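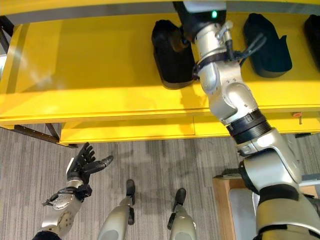
Die Greifplanung im Praktikum arbeitet in zwei Stufen. Zuerst liefert die Wahrnehmung für jedes Objekt eine Lage im Kamerasystem, danach sucht der Planer eine Handstellung, die zu dieser Lage passt und für den Arm erreichbar ist. Zwischen beiden Stufen liegt die Transformation in das Basissystem des Roboters, und dort entstehen die meisten Fehler in den Abgaben. Die schwarzen, schuhförmigen Teile auf dem gelben Tisch sind dafür ein brauchbarer Testfall: Sie heben sich gut vom Untergrund ab, aber die Hand verdeckt beim Greifen den oberen Teil des linken Objekts, und die Tischfläche spiegelt leicht. Wer die Lage erst während der Annäherung schätzt, arbeitet also mit einer unvollständigen Kontur.

# Handout 4: Von der Objektlage zur Greifbewegung

Stand: Samstag, 5. November 2022
Betreuung der Übung: Shagufta Arain, Petrică Oprea

## 4.1 Koordinatensysteme

Wir verwenden durchgehend diese Bezeichnungen:

| Symbol | System |
|---|---|
| B | Basis des Roboters (Becken) |
| K | Kopfkamera |
| H | Handwurzel rechts |
| O | Objekt |

`T_BK` bildet Punkte aus dem Kamerasystem in das Basissystem ab. Die Objektlage im Basissystem ergibt sich als

```
T_BO = T_BK * T_KO
```

`T_BK` hängt von den Gelenkwinkeln des Halses ab und ist daher nicht konstant. Im Modul `arkero_tf` wird die Transformation mit 600 Hz berechnet, die Bilder kommen deutlich seltener. Maßgeblich ist immer der Zeitstempel des Bildes. Die Funktion `lookup(B, K, t)` interpoliert zwischen den gespeicherten Werten. Der Aufruf ohne Zeitargument liefert den jeweils neuesten Wert und ist in der Abgabe nicht zulässig.

## 4.2 Segmentierung und Lageschätzung

Die Segmentierung läuft in drei Schritten:

1. Farbschwelle im HSV-Raum, nur auf dem Kanal V. Schwarz hat keinen sinnvollen Farbton, der Kanal H rauscht hier stark.
2. Ausblenden der eigenen Hände und Arme. Die Hände sind ebenfalls schwarz und fallen sonst in dieselbe Maske.
3. Zusammenhangsanalyse, Verwerfen von Flächen unter 80 Pixeln.

Für Schritt 2 wird das Robotermodell mit den aktuellen Gelenkwinkeln in das Bild projiziert und um einen Rand von 12 Pixeln erweitert. Der Rand ist notwendig — Kabel und Halterungen am Handgelenk sind im Modell nicht enthalten. Ist er zu groß, verschwindet beim Greifen auch ein Teil des Objekts.

Die Lage wird anschließend mit ICP gegen das Referenzmodell bestimmt. ICP braucht einen Startwert. Wir nehmen den Schwerpunkt der Punktwolke und die Hauptachse aus der PCA. Die Hauptachse ist nur bis auf das Vorzeichen bestimmt, bei einem länglichen Teil mit unterschiedlichen Enden sind also beide Richtungen zu rechnen. Behalten wird die Lösung mit dem kleineren Restfehler.

Objekte, deren Kontur den Bildrand berührt, erhalten das Attribut `partial = true` und werden nicht gegriffen. Der Planer fordert in diesem Fall eine Kopfbewegung an und wartet auf eine neue Schätzung.

## 4.3 Greifkandidaten

Ein Greifkandidat ist eine Lage der Hand relativ zum Objekt, `T_OH`. Für jedes Teil liegt eine Liste in `grasps.yaml`. Die Handlage im Basissystem ist dann `T_BH = T_BO * T_OH`.

Die Kandidaten werden in fester Reihenfolge geprüft:

- Lösung der inversen Kinematik vorhanden
- Abstand zu den Gelenkgrenzen eingehalten
- keine Kollision der Hand mit Tisch, Behälter oder Nachbarteilen
- gerade Annäherung über die letzten Zentimeter möglich

Die Reihenfolge folgt der Rechenzeit. Der Kollisionstest ist teuer und soll nur für Kandidaten laufen, die kinematisch überhaupt in Frage kommen.

Beim Greifen aus einem Behälter ändert sich die Lage gegenüber dem Tisch an mehreren Stellen. Die Teile liegen schräg und stützen sich gegeneinander ab, die Annahme einer ebenen Auflage fällt weg. Der Rand begrenzt die Annäherungsrichtung. Außerdem darf die Wand nicht nur mit der Hand geprüft werden, auch der Unterarm kann anstoßen.

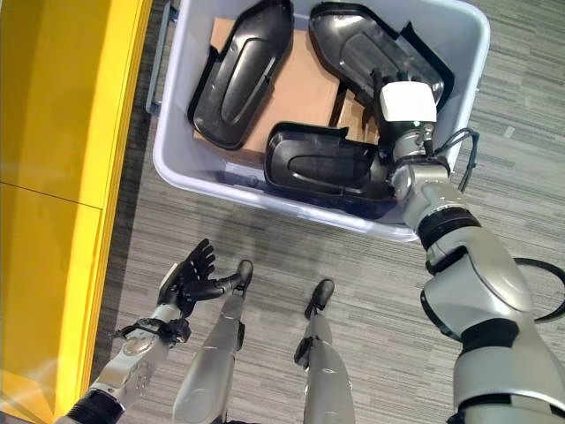
Im Kollisionsmodell wird der Behälter deshalb aus fünf Quadern zusammengesetzt, einem für den Boden und vier für die Wände. Ein einzelner Quader würde das Innere sperren, und der Planer fände nie eine Lösung. Abgerundete Ecken werden ignoriert. Transluzenter Kunststoff liefert im Tiefenbild oft Lücken oder falsche Werte, die Wände dürfen daher nicht aus der Punktwolke rekonstruiert werden. Ihre Maße stehen in `bin.yaml`, geschätzt wird nur die Lage des Behälters als Ganzes.

## 4.4 Ablaufsteuerung

Die Steuerung ist ein Zustandsautomat in `likell_fsm`:

```
SUCHEN -> PLANEN -> ANNÄHERN -> SCHLIESSEN -> HEBEN -> ABLEGEN
```

Aus jedem Zustand führt ein Übergang nach `STOPP`. Aus `ANNÄHERN` geht es zurück nach `PLANEN`, wenn die Abweichung zwischen geplanter und gemessener Handlage größer als 2 cm ist. In `SCHLIESSEN` wird die Objektlage nicht mehr aktualisiert, die Verdeckung durch die Hand ist dann zu groß. Es gilt die letzte Schätzung vor dem Eintritt in den Zustand.

Der linke Arm hält während der gesamten Sequenz seine Position. Für den Planer ist er ein festes Hindernis und muss in der Szene eingetragen sein.

## 4.5 Aufgaben

**A1.** Implementieren Sie `object_in_base(t)` mit korrekter Behandlung des Zeitstempels. Testen Sie mit der Aufzeichnung `lengyel_03`, in der sich der Kopf bewegt.

**A2.** Ergänzen Sie die Lageschätzung um den Vergleich beider Achsrichtungen. Geben Sie für jedes Teil beide Restfehler aus.

**A3.** Modellieren Sie den Behälter im Kollisionsmodell. Wie verändert sich die Zahl der gültigen Kandidaten gegenüber dem Tisch?

**A4.** Variieren Sie den Rand der Selbstmaske und stellen Sie den Einfluss auf die Lageschätzung grafisch dar. Begründen Sie die Wahl Ihres Werts in zwei bis drei Sätzen.

Abgabe als Branch im Repository `gumus`, ein Branch pro Gruppe. Fragen zu A1 und A2 an Petrică Oprea, zu A3 und A4 an Shagufta Arain. Code, der nur in der Simulation läuft, bitte im README kennzeichnen.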